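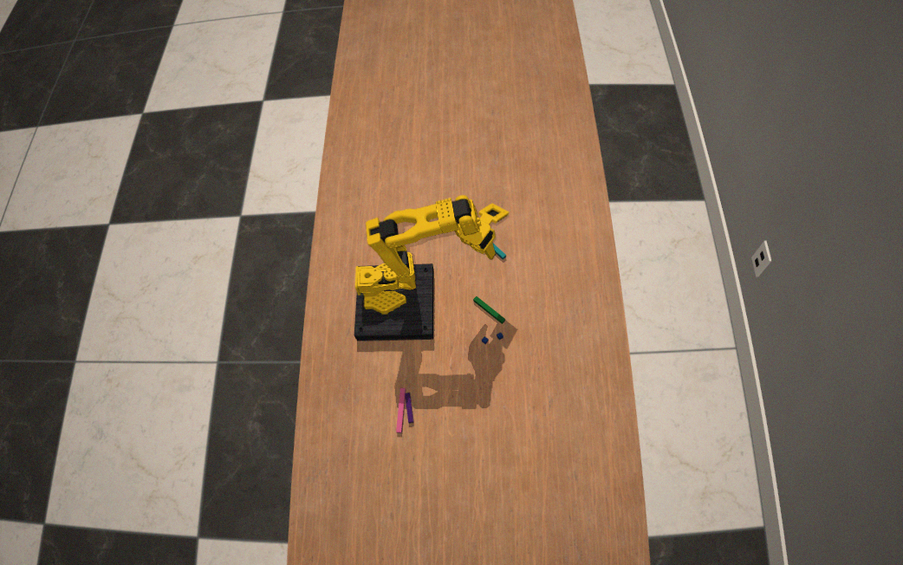
Peninah Athumani says I'm being too hard on the monorail people and that the 1962 brochures were "mostly sincere." Ok. Maybe. Thread on the Binbridge monorail, part 4

So the Binbridge plan: 313 stops, trains at 200 mph, everybody home for lunch. Lunch!! Every one of these futures has people going home for lunch

The Pirkgate paper ran the same drawing for years. Same lady in the same hat on the same platform. They just changed the date underneath

Fare was going to be a nickel — no word on who pays for teh rest

Mutiso's book has the best bit, p. 188. City hall got letters asking where to buy season tickets. For a train with no track

What got built: one station sign. Gullell has a scan of it, I'm going thru the rest of their box in March

Peninah again: the sign was "a very nice sign." Fine, it was. Great lettering

Part 5 is moving sidewalks, if I can find my notes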